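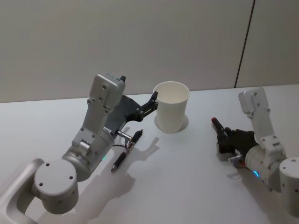 Photo: Melati Hutapea

Shirazi Workshop, Basic Materials
Handout 4: The paper cup and the pen

Read this before the session and bring one plain paper cup and one pen with a clip. Any make will do.

1. The cup

A disposable cup has three features we will use: the rolled rim, the tapered wall and the base. The cup in the photo is the plain white kind, wider at the mouth than at the base.

The rim is a curl of paper. It stiffens the mouth, so the cup keeps its round shape when you hold it near the top. Cut the rim off a spare cup and squeeze the wall to feel the difference.

The taper lets cups stack. It also means the wall unrolls to part of a ring, not a rectangle. You will draw this shape in exercise 2.

Paper for hot cups usually has a thin lining on the inside. Without one, the wall softens as it takes up water.

2. The pen

Look at the clip first. It holds the pen in a pocket, and it also stops the pen from rolling far on a flat table. Take the pen apart if it comes apart -- keep the spring, if there is one, in your cup.

3. Exercises

Exercise 1. Fill the cup with 100 ml of water, then 200 ml if it will hold that much. Mark both levels on the outside with the pen. Measure the height of each mark from the table.

Exercise 2. Empty the cup, cut down the seam and around the base, and flatten the wall. Trace it on paper and label the rim edge.

Exercise 3. Draw the pen at full size from the side, with the clip showing.

Hand in the tracing and the drawing to Omar Chamoun by 3rd June. Names on the back, please.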